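# The Case for Fewer Units on the Label

I have spent most of my working life writing and checking product specifications, and over that time I have come to hold an unfashionable view about measurement in home recipes. Volume measures should be dropped from printed recipes for anything that is a powder, a granule or a chopped solid. Keep them for liquids. Use grams for the rest, and print one figure per ingredient.

The usual American recipe gives a cup of flour. A cup is a fixed volume, so in principle the quantity is defined. In practice the mass of flour in a cup depends on how it was put there. Spooned in and leveled, all-purpose flour comes to one value. Scooped from the bag and shaken down, the same flour in the same cup can come out heavier by a fifth or more. The recipe seldom states which method its author used, and when it does, the note is usually in the introduction to the book and not on the page the cook has open.

A tolerance of that size would be rejected in almost any other written instruction. If a furniture maker supplied a drawing on which one dimension might vary by a fifth depending on how the ruler was held, the drawing would be returned. Recipe editors let it through as a matter of tradition.

## What the objection gets right

The standard defense of the cup is that home cooking is forgiving. For soup, this is correct. A stew with ten percent too much onion is still a stew. I have no quarrel with a cook who measures onions by eye, and I would go further than most of my colleagues in saying that a recipe for stew should give onions by count and size and leave it there.

The defense fails for doughs, batters, custards set with starch, and anything preserved by salt or sugar. These depend on ratios. In a bread dough, a change of five percentage points in hydration changes how the dough handles, and a beginner won't know whether the stickiness comes from the flour, the weather or an error in the text. With preserved foods the matter is more serious. Kosher salt is sold in crystal forms that differ widely in bulk density, so a tablespoon of one brand can hold nearly twice the salt of another. A brine written in tablespoons, with no brand named, is an incomplete specification.

The second objection is cost. A scale has to be bought and a set of cups is already in the drawer. I accept this as a real point, but a small one. A basic kitchen scale costs less than a decent saucepan and replaces several other tools. It also removes washing up, as most ingredients can be poured straight into the bowl with the display set back to zero between additions.

The third objection is counter space, and this I take more seriously than the price. A scale that lives in a cupboard won't be used. It has to stay out, next to the place where the preparation is done, and in many kitchens the canisters and utensils got there first. 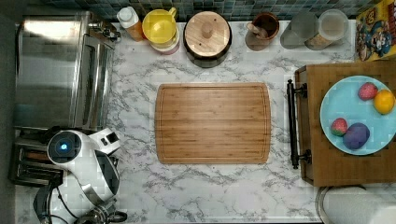
Vol. 9, No. 4 | p. 31

My own answer is that the flour, sugar and scale should be stored together and everything else should be moved. Layout follows frequency of use. A person who bakes twice a week handles the flour more often than the pepper, yet the pepper is usually the nearer of the two.

## The problem of double figures

Many publishers have tried to settle the argument by printing both systems. I think this is the worst of the available options. A line that reads "2 cups (250 g)" contains two instructions, and they agree only if the reader fills the cup in the way the editor assumed. When they disagree, the reader has no means of knowing which one was tested. Often neither was. The cook who developed the recipe used one system and somebody converted it later from a table.

I know this because I have done the converting. Some years ago I was hired to clean up the recipe archive of Odside, a regional publisher of community cookbooks and seasonal booklets. The archive held 1,574 recipes, collected over several decades and typed by many hands. My task was to add metric weights. I was given a conversion table on a single sheet and told to apply it throughout.

The table had one value for flour. It had one value for brown sugar, with no mention of packing. It had one value for grated cheese, which can be compressed to almost any volume the cook prefers. I applied the table as instructed for the first 60 recipes and then stopped and wrote a memo. The memo said, in short, that we were adding precision we did not have. A figure such as 113 grams of grated cheddar looks like the result of a weighing. Ours was the result of a multiplication.

The editor on the project, Nga Kiều, agreed with the diagnosis and disagreed with the remedy. I wanted to leave the volume figures alone until each recipe could be remade and weighed. She pointed out that this would take years, that the booklets were already scheduled, and that most buyers would be happier with an approximate weight than with none. We settled on rounding every converted weight to the nearest 5 grams and marking it with a small symbol. The symbol was dropped by the second printing because the page designer found it untidy. The rounding survived.

I still think I was right in principle. I also concede that she had the better understanding of what could be done by October.

## Rounding and honesty

Rounding deserves more attention than it gets. The number of digits in a figure is a statement about how well it is known. A recipe that calls for 237 milliliters of milk does not mean 237 as opposed to 235. It means one cup, converted by a person or program that did not consider the matter. The conversion should read 240, or the recipe should be adjusted to 250 and retested.

The same fault runs in the other direction. Commercial formulas scaled down for the home often arrive with values like 1.3 grams of yeast. Most kitchen scales read in whole grams and are not reliable below three or four. An instruction the reader's equipment can't carry out needs rewriting, and for very small quantities of dry leavening a level quarter teaspoon is the better unit. This is the one exception I would allow to the rule I began with. The relative error of a small level spoon is lower than that of a cheap scale working at the bottom of its range.

## What I would print

A recipe line should give a mass, an ingredient and, where it matters, a state. "250 g all-purpose flour." "120 g walnuts, chopped." The state goes after the ingredient if the weighing comes first and before it if the weighing comes second, a convention that already exists and is broken on nearly every page I am sent.

Liquids may be given in milliliters or cups. Water, milk and stock are close enough in density that either will serve. Honey and oil are not, and should be weighed.

Eggs should be counted, with the size stated once at the front of the book and again on any page where more than three are used. At that number the difference between large and extra large begins to approach the weight of half an egg.

Tin sizes belong in the ingredient list, at the top, where they will be read before the oven is on. I would set them in the same type as the flour.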